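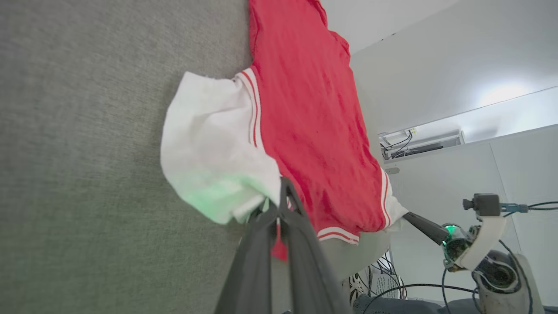

3.2 Spread state and fold preparation

The state of a garment before the first fold has received less attention than the folds themselves. Most published procedures start from a shirt that is already flat, with both sleeves extended and the hem straight. In the sorting room at Flomgate, where the garments for this study were handled, very few items met that condition when they were first laid on a table. We therefore treat spreading as a separate stage, with its own start and end points, and report on it here. Folding proper is covered in Section 3.3.

The full set consists of 900 garments in nine categories. This section is limited to short-sleeved tops, which include plain T-shirts, polo shirts and sports jerseys. Garments with a full front opening were excluded, as the two front panels move independently and call for a different description.

We describe the spread state by four regions: the neckline, the body, the sleeves and the bottom hem. Each region is scored on a scale from 0 to 3, where 0 means that the region is hidden and 3 means that it lies flat with its outline fully exposed. A region with small creases but a readable outline is scored 2. The two sleeves are scored separately and the lower of the two scores is kept. Color is not part of the score, but it affects how easily the regions can be told apart. On a single-color shirt the sleeve seam can be hard to find once the fabric is rumpled, and the annotators often had to follow the seam by hand.

Two-color tops are easier in this respect. Figure 3 shows a red and white top spread on a gray textured surface. The change from red body to white sleeve marks the joint clearly on the left side of the figure, even though the sleeve itself is crumpled. The sleeve on the right is partly folded under and would limit the sleeve score. The white band at the bottom hem, with its two red stripes, gives a second reference line, and a small flap of red fabric extends below it. We would score the body of this garment 2: it is rumpled, but the creases are small and do not obscure its general direction.

Trim has a further use. A stripe that runs along an edge shows local distortion sooner than the plain fabric next to it. When a striped hem is pulled unevenly, the stripes bend before any large wrinkle forms in the body. Annotators were asked to record bent trim as a separate flag and not to lower the region score for it. The distinction matters later on - a bent stripe can often be corrected by a short pull at the hem, while a folded sleeve has to be lifted, turned out and laid down again.

The order of correction follows the Cilar sequence, with one change. In the original sequence the neckline is set first, then the sleeves, then the hem. We set the hem before the sleeves. A pull at the hem tends to shift the lower body and, through the side seams, the underarm area as well. If the sleeves have already been laid out, they are drawn inward and the work must be repeated. Setting the hem early avoids most of this repetition, although it leaves the upper body slightly less even at the midpoint of the procedure.

Spreading was stopped when all four regions scored 2 or higher, or after 15 corrections. A correction is defined as one grasp, one movement and one release, whatever the distance covered. Smoothing with an open hand was counted in the same way. Garments that reached the limit were shaken out and started again from a heap, and both attempts were kept in the record.

Scoring was carried out by Noman Dogar and a second annotator working from the same written guide. Disagreements were mostly confined to the sleeves, in particular to sleeves lying with the cuff turned under and the upper part flat. The guide was revised to assign these a score of 1. A similar question arose for collars on polo shirts, where a raised collar can cover part of the shoulder seam. Such collars were scored with the neckline, following the practice used for the Brusura set.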